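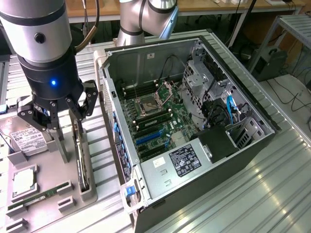 Fig. 1 - Arm, parts fixture and open tower on the ribbed table.

Section 4. Before you order anything

I spent my first budget on the arm and had almost nothing left for what goes around it, so please read this part with a calculator handy!

1. Measure your biggest computer case lying on its side, then add room for the parts fixture next to it. Size the table from that.

2. Price the fixture early. Mine came from Paquette at $878, and I'd guessed a quarter of that (oops).

3. List every part you want handled - drives, memory, CPU - and ask the seller which of them the fingers can really hold.

Note: Set aside around 15 percent for cables and mounts.

CAUTION: Don't pay for a second arm until you've checked that both can reach the case without crossing. 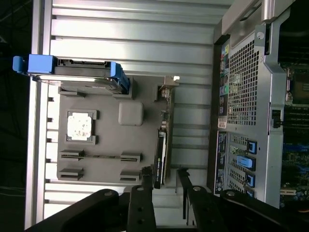 Embla Lie told me she would budget for spare fingers before anything else, and that she'd wait until July to order if it meant getting them in the same shipment.

4. Get the delivery time in writing. Peltia quoted me 20 days for the table, and I planned the whole install by that date.

5. Keep one scrap tower for practice runs, and put it on the list as a real cost.

Contact Trarkberg support | © 2020 Trarkberg | Back to top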